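Okov list digest
Filed under: Stockroom & front desk
2023-07-08 | posted by list member
1 min read

Re: sorting the stationery before the move

> Can somebody tell me which boxes stay by the entrance and which
> go on the table? I have 578 labels printed and nowhere to put
> them. Also, are we keeping the clothing rack?

Labels can go in the pink tray. It's on the wooden table near the box with the small print on the front. Please don't stack anything in the tray, the sides slope and things slide off.

The rack stays to the left of the glass doors for now. If the orange bag hanging on the end is yours, take it home before the Brunton delivery.
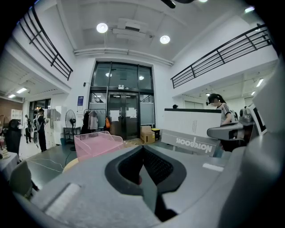 Still to do

1. Notebooks. We ordered 1000 from Kondale and the delivery note says 952. I've written to them and will post the reply on the list.

2. Cardboard box on the floor by the doors. It needs to go somewhere else, as the pallet has to come in that way.

3. The two notices on the doors. Leave them up until the new opening hours are agreed.

Itier want the final stock sheet by the end of July. Send me your corrections off list, as a spreadsheet if you can.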